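Reuse of Retired Desktop Computers: Component Removal, Sorting and Reassembly
Student Project Report
Submitted by: Rhea Salazar and Dindo Lagman
Project adviser: Remedios Belmonte
Date submitted: Aug 12, 2021

1. Background

In January the college library withdrew a group of desktop computers from its public study area. The machines were placed in storage pending disposal. The adviser proposed that a student team examine whether parts from these computers could be used to keep other machines on campus in service, and the present project was approved on that basis.

The work was limited to desktop towers. Monitors, printers and laptops were outside the scope. The team was given a budget of 1,295 pesos for consumables, of which 600 was spent on thermal paste, wipes and antistatic bags. The balance was returned to the department office.

2. Objectives

The project had two objectives. The first was to write a removal and refitting procedure that a first-year student could follow without supervision after one demonstration. The second was to decide which parts of a retired tower are worth keeping and how they should be stored.

3. Work Area and Layout

Each tower is laid on its side on the slatted aluminum table with the side panel removed, so that the motherboard faces up. This position was adopted after early attempts with the tower standing, in which small screws fell behind the drive cage and had to be shaken out.

A gray fixture tray is kept to the left of the tower. The hard drive stands upright in a slot at the back of the tray in its blue caddy. The front of the tray is used for smaller items. Parts are not to be set down on the bare table, where the gaps between the slats can catch a screw or a connector. 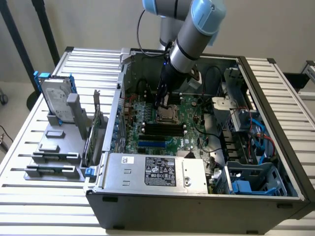

The power supply was left in the case in all units. It is heavy, its cables are bundled through the chassis, and removing it offered no benefit to the other steps. Students were instructed not to open the power supply housing under any circumstances.

4. Procedure

4.1 Preparation. The power cord is disconnected and the power button is held down to discharge the board. The student puts on a wrist strap and clips it to bare metal on the chassis. The asset number is copied onto the record sheet before any part is touched.

4.2 Expansion card. The retaining latch is opened and the card is drawn straight up by its bracket and upper edge. The gold contacts are not to be handled.

4.3 Hard drive. The data and power cables are unplugged at the drive end. The caddy is squeezed at its tabs and withdrawn from the cage. Drives are passed to Reynaldo Tan of the computer services office for erasure, and none may be reused before he has signed the sheet.

4.4 Memory. Both latches are pressed outward and the module is lifted evenly.

4.5 Processor. The retention frame is released and the processor is lifted vertically by its edges. It is placed in its own slot in the tray at once. The socket is then inspected under a lamp.

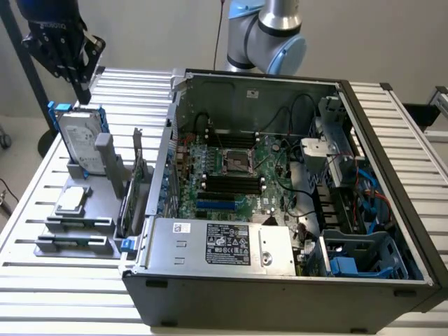 4.6 Refitting. Parts are returned in the reverse order. The processor must be aligned with the marks on the socket and lowered without pressure. If it does not sit flat, it is lifted and aligned again. The frame is closed only when the second student has checked the position.

5. Findings

The processor step required the most care and the most time. In the first draft of the procedure it was described in a single sentence, and trial users asked for help at this point more often than at any other. The step was rewritten with the assistance of Marilou Tan, laboratory instructor, and now includes the check by a second student.

Cable routing was a further source of difficulty. Several trial users unplugged the drive cables without noting where they ran, and later found that the side panel would not close. A sketch of the routing was added to the record sheet.

Of the parts recovered, memory modules and hard drives were the most readily reused. Expansion cards were kept only where a matching machine remained in service.

6. Recommendations

The team recommends that the procedure be kept at the table in printed form, and that 5 blank record sheets be attached to each copy. Storage boxes should be labeled by computer model as well as by part. The department may also wish to provide a magnetic dish for screws, which the present tray does not include.

The record sheets and the final procedure have been filed with Remedios Belmonte.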